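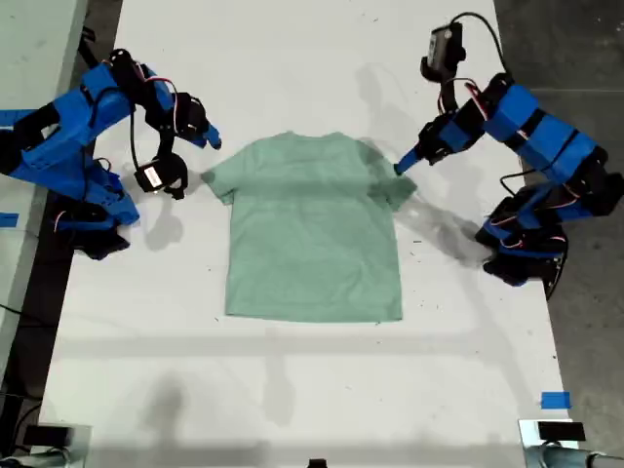
Garment Folding Operative (part-time)
Nivero Textile Care, Grindeck site
Reference: 87
Posted: 2021-08-19

Nivero sorts and folds casual clothing for shops and online sellers. We need one person for the folding tables, 22 hours a week, mornings only.

Duties
Lay each T-shirt flat, face up, collar away from you. Smooth out creases from the centre to the side seams before the first fold.
Fold sleeves and sides to the back, then bring the hem up to the collar. Finished size must match the card for that order.
Check neckline, hem and seams. Set aside anything marked, torn or wrongly labelled.
Stack by size and colour and enter the batch on the Cirkard sheet.

Output
The site handles almost 2,000 garments a week, mostly short-sleeved tops. New starters work to 80 pieces per shift until signed off by the table lead, Linnea Aasen.

Requirements
Able to stand for a full shift – mats are provided. Good colour vision for sorting pale shades. Clean, dry hands; no hand cream, rings or bracelets at the table. Previous laundry or shop work is useful but training is given.

The post is fixed term to the end of April, with possible extension.

To apply, send a CV and a short covering note to Rokeya Wanigasekara, Site Office, quoting the reference. Shortlisted applicants will be asked to complete a short folding test – paid at the normal hourly rate.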